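Picking Up a Flat Utensil in the Simulator Before You Try It on the Bench

Print this page | E-mail this page
Last updated: Saturday, August 29, 2026

This tutorial covers the part of our kitchen arm build that is done in simulation. It assumes you have the workshop software installed and can already load a room and jog the arm by hand. If you can't, ask Tineke Verbeke for the setup notes first.

A thin piece of silverware on a hard counter is a difficult pick. There is very little height to grab, and fingers that go too low hit the stone. We use the Franka arm model with the parallel gripper and practice with a tray and one utensil on a marble counter.

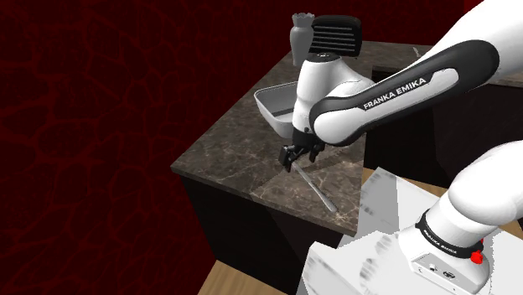
Tultmont, March

Els Baert wrote the first version of these steps for the Radila room file. I have changed the order and added the part on the wrist view. The steps work with any counter, but the numbers are for this one.

What you need

The Radila room file, the stock gripper model with no custom fingertips, and a controller or keyboard mapped to the arm. Set the random seed to 268 if you want the same layout every time. Leave it blank once you are comfortable.

Step 1. Load the room and check the base

Open the room and look at the arm from the side. The base should sit still when the simulation starts. If it jumps, the base and the counter are overlapping. Raise the base by 4 mm and reload. Save this as a new file so the shared copy stays as it was.

Step 2. Move over the utensil

Jog the arm until the gripper is above the utensil and the fingers point down. Stay high for now. Turn the wrist so that the fingers will close across the narrow width, one on each side. Going by the overview camera alone, most people are off by a few degrees here. Switch between two cameras before you settle on an angle.

Step 3. Open the fingers and come down

Open the gripper all the way, then lower it in small moves. I use 3 mm per key press near the counter. Watch the fingertips as well as the housing. If the wrist is tilted, one finger will get to the marble before the other, and the contact force readout will jump. Back up, level the wrist and come down again. Don't try to push through it. 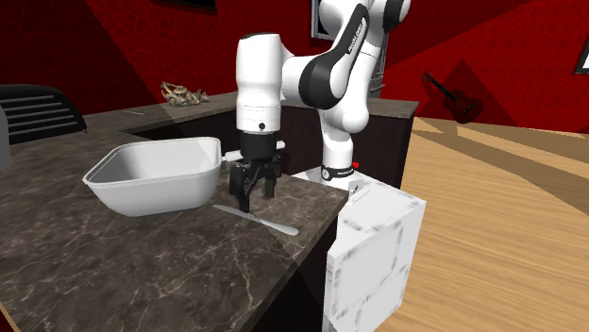
Step 4. Check the wrist view

Switch to the wrist camera before closing. You want the blade between the two fingers. It doesn't have to be centered, but a wide gap on one side means the first finger to touch will drag the utensil sideways. Shift the gripper toward the side with the smaller gap until the two look close to even.

Jagged edges in the marble are a drawing problem and have no effect on contact. Eifion Penry spent an evening on them and found that a higher texture setting helps a little. Judge the gap by the fingertips.

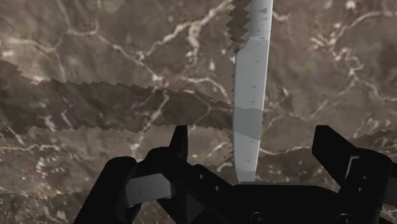
Wrist view, with the blade between the fingers and more room on the right.

Step 5. Close and lift

Close slowly and stop when both fingers report contact. Lift straight up a short way and wait. If the utensil swings, put it down and grab closer to its balance point. If it drops right away, check the friction value on the fingertips. Ours had been reset to zero by an update.

Step 6. Save the run

Save every run, including the bad ones, with your initials and the seed in the file name. Mine from the last session is run 742. Murray Partington keeps the shared folder and will move anything that is named wrong.

Please don't send a saved path to the real arm at Cindutden until Annelies Brouwer has gone through the joint limits with you. The bench there is a different height from the counter in the room file, and the Step 3 moves need to be set again from scratch.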